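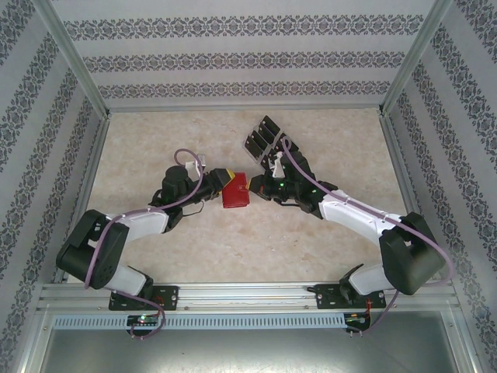
Ingvild Aasen, contributing editor

Print this page
E-mail this article

Yamuna Nadar keeps her rulebook in a plastic sleeve, next to the kettle. It runs to 74 rules, and she would like it to be shorter. "Every one of them is there because somebody did the opposite," she says. "Quite a few of the somebodies were me."

Nadar looks after working practice at Prostum, a small outfit that tests pairs of robot arms on jobs that need two hands. Her rules cover what people may do near the arms, what the arms may do near each other, and who is allowed to say that a job went well. It is the last part that causes rows.

We talk beside one of the benches, where two grippers have hold of a small red block, one on each side, just clear of the floor. I ask what the rulebook has to say about a block. Rather a lot, as I might have guessed.

"Two arms holding one thing is where your manners get tested," she says. "With one arm, if it lets go, you've dropped a block. With two, if one moves and the other hasn't been told, they're having an argument, and the block is what they're arguing with." Rule 12 therefore says that both arms must stop if either one does. Rule 13 says that no one may put a hand in to help. "People are very kind to robots. They see one struggling and they reach in. I've had to be quite unpleasant about it."

The cables get a page to themselves. They must have enough slack for the arm's full reach and must be looked over before each session. Her colleague Nipon Chaiyaporn wanted a figure for how much slack. Nadar wanted people to move the arm by hand, with the power off, and look. They settled on doing both, and he still brings it up.

Then there is the paperwork. A set at Prostum is 500 attempts, and every attempt is logged, including the embarrassing ones. Before the rule came in, she says, operators would quietly start again after a clumsy grip, much as one does with parallel parking. When she went back through the old records last November she found 3552 attempts marked as good and hardly any marked as bad. "Either we were the best in the world or we were fibbing. I had seen us work."

Now the person who runs the arms does not score them. Signe Wallin does the scoring, from another room, and is reported to be merciless. A block put down crooked is a fail if the task sheet says straight. If the sheet doesn't say, the sheet is the fail, and it goes back to whoever wrote it.

I ask whether any of this would survive in a busier place. Nadar shrugs. Nyberg, which borrowed an early copy of the rules, kept around 40 of them and threw out the page on cables. "I've seen their cables," she says, and offers me a biscuit.

She has one more rule in draft, on what to call the arms. Left and right sounds simple enough, but it depends on which side of the bench you are standing - and Chaiyaporn, it seems, likes to stand at the back.

Print this page
E-mail this article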